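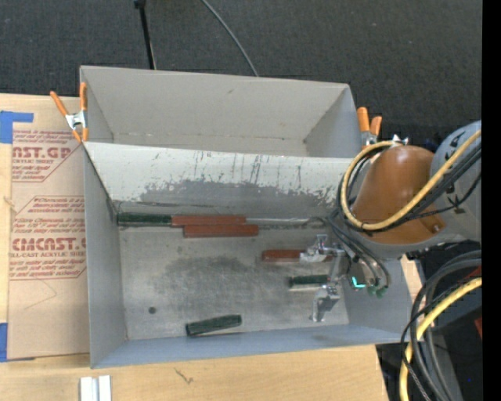

Jobs / Software

Grasp planning software engineer, Titside

Hi, I'm Iestyn Gough and I look after the software side at Lirham. I'm after someone to join our planning and control group, and I'd like it to be someone who enjoys the fiddly bits!

Our picking software is called Clokex. It takes a camera view of a bin, works out where each part is lying, picks a grasp and plans a path for the arm that keeps the fingers clear of the walls. Long thin blocks side by side are my favourite headache - when two are touching, the pose estimator likes to call them one long part, and then the planner goes for a grasp that makes no sense. Blocks lying right up against a wall are nearly as bad.

You'd be sharing the planner with me (it's mostly C++, with Python for the tests and the plotting). We've got 1484 logged picks to replay against, plus a simulator named Tzavaras that badly needs some love. Expect to spend 2 days a week at the bench with the arm and the rest wherever you like.

I'd love to hear from you if you've written motion planning or perception code that ran on a real machine. A degree is fine, so is a pile of projects you can talk me through. If you've only done one side of it, tell me which and we'll chat about the other.

It's a permanent job with 23 days' leave on top of bank holidays. Send me a CV and a few lines on a bug you're proud of fixing, by 06/06/2022 please.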